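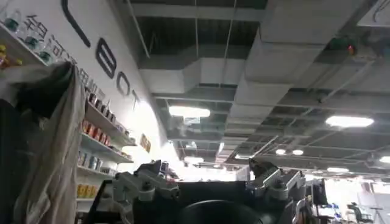 Posted by Anisa Hidayat, 27/03/2022 | Filed under: Bags and carriers | 14 comments

Festix 12 litre folding day bag, by Wuvaretti

I've had this bag since last July and I keep getting messages about it, so I've finally given it a page of its own (sorry it took so long, Maj-Britt, I know you asked first!).

The short version is that it's a rucksack that packs down into its own inside pocket. Folded, it's the size of a fat paperback. Unfolded, it holds a jumper, a water bottle, a packed lunch and whatever I've picked up on the way home, with enough space left over to be careless about how I put things in. I weighed mine on the kitchen scales and got 194 grams, and that's with the chest strap still on. I've since taken the strap off and put it somewhere safe and will never see it again.

What I like most is the zip. I know, I know, but I've had so many of these cheap folding bags and the zip always goes first, usually at the corner where it has to turn. The Festix one runs straight across the top with a decent chunky pull, big enough to work with gloves on. I took it up to Mangundap for a week of very wet walking and it never once snagged.

The shoulder straps are thin. There's a bit of mesh on the back of them and that's your lot, so if you're carrying tins or a big camera you'll feel it after an hour. Sekar Nair borrowed mine to bring books back from the library and moaned the entire way, then went and bought one in green, so make of that what you will.

It isn't waterproof either. The label says shower resistant and I'd call that fair. Drizzle sits on it in little beads, proper rain gets through at the seams, mostly down by the base. I keep my phone in a freezer bag and don't worry about the rest.
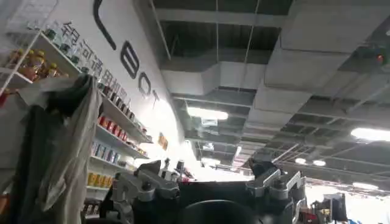

Folding it back up takes a bit of practice. You turn the inside pocket out, tuck the straps in flat, then stuff the rest in from the bottom upwards and squeeze the air out as you go. If you start from the top you end up with a lump and a zip that won't shut. It took me a good few goes, mostly on trains, with people watching.

Washing: cool water, a drop of ordinary soap, hang it up by the loop. Don't tumble dry it! I did that with the older version and the coating went tacky and picked up every bit of fluff in the house.

People also ask how it compares with the Zurkness one. I had that for two summers and it's a nicer looking bag, with better straps and a stretchy side pocket that really does hold a bottle. But it's heavier, it folds up twice as big, and mine lived in a cupboard as a result. The Festix lives in my coat.

Details

Capacity: 12 litres
Weight: 194 g (my scales)
Colours: green, navy, grey, a sort of mustard
Pockets: one inside, one outside with a key clip
Care: hand wash, line dry

Wuvaretti sell spare zip pulls and chest straps separately, and I've ordered a strap to replace the one I've lost. If yours came with the wrong size pull, as Sekar Ngui's did, send them a photo of it with your order number and they'll post you another.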